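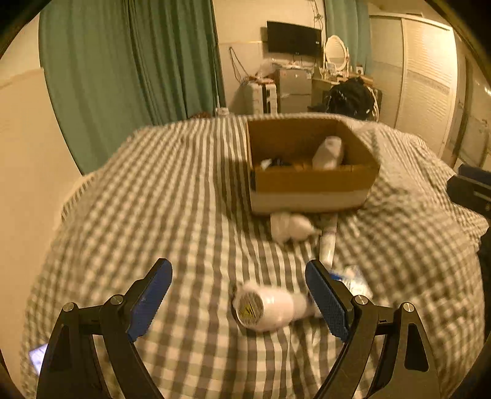
**Arranging a group visit to a gripper demonstration in a furnished room**

Posted in Visits and Open Days, 2018-10-28

Our adult education center at Rarkham wishes to bring a group of 11 learners to the open day held by Landine. The program lists a session in which a hand-held gripper is used to pick up household goods and pack or unpack a cardboard box in an ordinary bedroom. We would be grateful for advice on the following points. Is the session suitable for people with no technical background? May visitors handle the gripper themselves? Must the group be divided?

*Rarkham Learning Office*

---

**Amegashie Outreach Desk**

Our organization attended the same session in April with a group of similar size. No technical background is required. The operator works at normal speed and takes questions between tasks.

Groups are limited to six persons in the room, so yours will need to be divided. The second party is normally shown the recordings next door and then changes places with the first. Please allow 70 minutes for both halves.

Visitors may try the gripper at the end, under supervision. Our members found soft, plastic-wrapped goods harder to hold than they had expected, and several asked for a second turn. Bags and coats must be left at the entrance. Anything bearing a hazard label is handled by the operator only.

---

**Clostadura**

We went last year and it was fine. Parking is poor.

---

**Landine Visitor Services**

The reply from the Amegashie Outreach Desk is correct, with one change. Supervised practice must now be requested on the booking form and cannot be added on the day. Total attendance is capped at 100, and group bookings close once that number is reached. Step-free access is by the side door. Please ring the bell and wait for a member of staff.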